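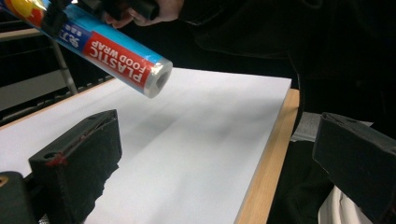

Lunch swap, round two

OK so round one went better than we thought. 14 of us on the third floor at Pelkonen, everyone cooks once, everyone eats for nearly three weeks. Raili Vainio did the first pot (pea soup, gone by 12:20) and I did the last, which was meant to be lasagna and ended up as more of a bake. Eaten anyway.

Round two starts in July. Sign-up sheet is on the kitchen door, under the parking notice. Put your name AND what you can't eat. Last time three people wrote "no nuts" after the satay was already made. Not great.

Changes from last time:

Budget goes up to 138 per cook, out of the floor fund. Keep the reciept, hand it to Pirjo Saarela before you go home that day.

Cooked rice goes in the fridge fast – shallow dish, covered, eaten the next day at the latest. If you're making it at home the night before, same thing.

Labels. Name of dish, date, your initials. Masking tape is fine. Anything without a label gets thrown out when the fridge is cleared at 4.

Left shelf is swap food, right shelf is everybody's own stuff. Tapio Saarinen lost a whole salmon fillet to this in round one and would like it mentioned.

Portions were a bit small the first week. Aim for 400 grams a head, more if it's soup. Bread is always welcome and somebody always finishes it.

Also the big blue pot has gone missing, the one with the dented lid. If it's at your place, bring it back, no questions.
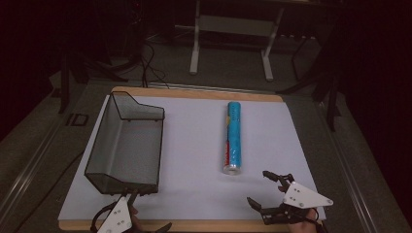
Can I join if I don't really cook?

Pair up with someone who does – you shop and wash up, they do the stove, and it counts as a turn for both of you. Reijo Valtonen is looking for a partner and already has a chili in mind.

Microwave news: the new one is in, the old one is still there untill somebody takes it down to the basement. Use the left one. The right one trips the fuse if the kettle's on.

Recipes from round one are in the blue folder by the toaster. Raili's soup is on the first page, add yours at the back.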